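Butonus pauses evening runs on its table-top arms after a gripper fault

Stornard, May 18, 2018

I'll start with the bit everyone has been ringing us about. Yes, we have stopped the evening runs, yes, the arms are still working in the daytime, and no, nobody was hurt. I run the handling workshop at Butonus and I was in the building when it happened, so it seemed only fair that I should be the one to write this and not leave it to somebody who has never had to sweep up after a robot!

What went wrong is easy enough to tell. One of our arms was partway through an evening of picking up and setting down household items when its gripper let go too early. It should have lowered the item to the table and then opened. It opened on the way down, the item hit the wood and broke, and the arm — quite happy with itself — carried on to the next job as if all was well. It did the same again a little later. The second time I heard it from the kitchen and came running, and we stopped the arm by hand.

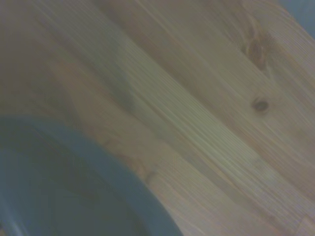
Wrist camera view of a blue-grey bowl on the pine work table at Stornard.

The drop itself bothers me less than the carrying on. Things get dropped here, we expect it and we buy our crockery cheaply. But the software had marked both of those goes as successes, and when we went back through the log we found more of the same. Out of 2,940 lifts recorded since the last update, 1,665 had been checked only by the finger position, with no second look from the camera. That second look was meant to be switched on for every single one. It had been turned off by a setting in the update, and we missed it when we installed it. That was our mistake and I'm not going to dress it up.

The early opening is a separate fault, and we think we understand it now. The gripper decides it has reached the table when it feels a small push from below, and the limit for that push had been set far too low. A slight wobble in the arm was enough to fool it. Hellwig, who look after the gripper side for us, have sent a corrected setting and we have been trying it out slowly, with a person standing by the whole time. 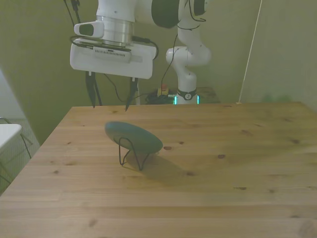
Slow trials are what most of my days look like at the moment, and I can't pretend they are thrilling. Each item gets lifted, held, lowered and released at a crawl, then we look at the log before going again. An awkward shape is worth far more to us than an easy one, something like the dark green oval sitting at a tilt on its thin wire stand, where a gripper that opens at the wrong height has very little room for error. We also want the stop button to be the first thing a new starter learns, before the tablet, before the tea round, before anything. It has a red top on a yellow housing and it stays behind the table near the base of the arm, though I would like a second one at the front and have asked for it.

So far we have done 1,001 slow lifts on the corrected setting and have not had an early release. I'm pleased with that, but I would like a good many more before I go home and leave an arm to get on with it. Evening runs will stay off until September at the earliest.

If you have a Nurkix kit from us, please check that the camera check is ticked in the settings page, and keep someone in the room while it is running. The corrected gripper setting will be posted to every owner free of charge, with a printed sheet on how to load it. Ring the Stornard workshop if you get stuck and ask for the handling bench — one of us will pick up, usually with a dustpan in the other hand.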